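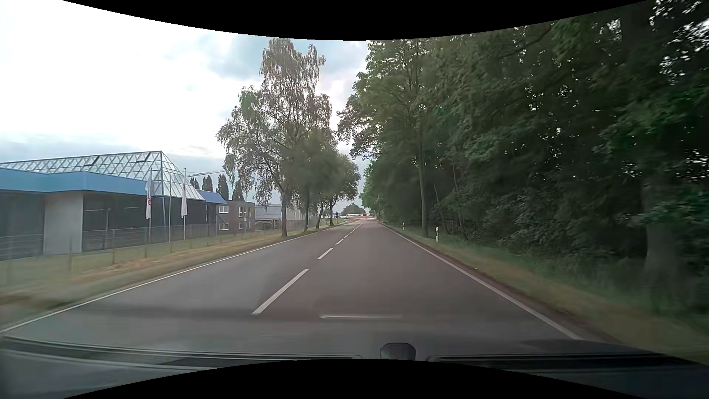
*The road out to Clastberg, two lanes and not much traffic.*

We left Trarnton at half past eight on a Tuesday in November and were parked at the Nemer paper mill by a quarter to ten. The drive is 56 miles. The last stretch is straight and there is no gas station on it, so fill up in town.

The mill opens to visitors twice a year. You sign up by email, and each group is capped at 30. Ours had a few no-shows. Check-in is at the side door by the loading dock. The main entrance is for staff and the sign there is easy to misread. We got ear plugs, a hair net and a vest. Closed shoes are required, and one man in sandals had to sit out the machine hall.

Mohcine Bensaid led the morning tour. He has worked at Nemer since he left school, first on the pulpers and now in quality control. The pulping room comes first. Bales of office waste go up a conveyor and drop into a tank of water, where they are broken down into something like thin oatmeal. Staples and plastic windows from envelopes are screened out in two steps. The smell is mild, mostly wet cardboard.

The machine hall is the main attraction. It is hot and very loud, and Bensaid used a small speaker clipped to his vest that worked only if you stood close. Stay near the front if you want to hear anything. The paper machine was bought used and has been rebuilt twice. Bensaid said it made 1,164 tons of finished paper last month, nearly all of it brown wrapping and bag stock. We watched a reel change, which took less than a minute. The full reel rolled off onto a cradle and a crane carried it to the cutting line.

After that we saw the lab, a single room with a long bench. Rania El Fassi tests strips from every reel for strength and moisture. She let two people pull a strip in the tester. Both strips broke a little above the limit for bag stock. She also passed around samples from a batch that had been rejected for dark specks. I could barely find the specks.

Lunch was at Zaki, a diner across the road from the mill gate. The lentil soup was good and came with bread. Service was slow with the whole group arriving at once.

The afternoon was the water treatment plant, and it is optional. Half the group skipped it. It is outdoors, windy, and takes 50 minutes. I thought it was worth staying for. The mill reuses most of its process water, and you can follow the pipes from one basin to the next and see how the water clears.

The tour is free. There are stairs throughout and no elevator to the machine hall. Photos are not allowed inside. The next open day is in spring, and the sign-up list is already taking names.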